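Lights, round two

August 26, 2020

So I finally got the ceiling question settled (mostly!) and I promised a few of you I'd write it up, because apparently I'm not the only person who moves into a big white workroom and then spends the entire summer looking up.

When I first got the keys I thought the beams would be a problem. I had a whole plan to hide them. Gintarė Vanags came by, looked at my sketch for a dropped ceiling and just laughed, and then we went and got lunch. The sketch is in a drawer somewhere. Painting everything white was the cheap option and I am so glad I was too broke for the other one. It took way more paint than I'd figured on - old wood drinks it - and my neck hurt for a week, but the room feels twice as tall.

Then lighting. I went back and forth forever on whether to keep the tubes. My heart said pendants everywhere, big cozy ones, like the Akine lamps I keep bookmarking and closing again. My budget had 302 dollars left in it. And I do need to see what I'm doing in there, especially on fabric days, when navy and black are the same color until you walk out the front door and find out you cut the wrong one. So the tubes stayed. I swapped out the old ones for a less blue kind and it made a huge difference, no more dentist office.

The lower part of the ceiling toward the back is a different story. Tubes would've felt like they were sitting on your head, so it's recessed lights there, small round ones, and one pendant hanging at the far end so your eye has somewhere to go. That pendant was 70 dollars and I'd buy it again tomorrow.

Daylight does a lot of the work on the window side. I'm still deciding about shades. Baiba Grigaitė votes for plain linen, I vote for doing nothing until September and seeing how low the sun gets.
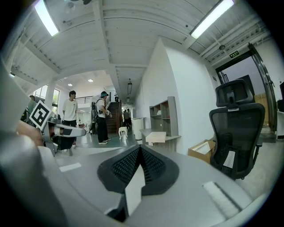 Ruan Mthembu wrote back that I should put the tubes and the pendant on separate switches before I do anything else, and that a dimmer on the pendant would get more use than any shade I could hang. Okay, fair! The switches are on the list now, right under the fan, which needs a good dusting and a shorter pull chain. If you've got a favorite dimmer, leave it in the comments.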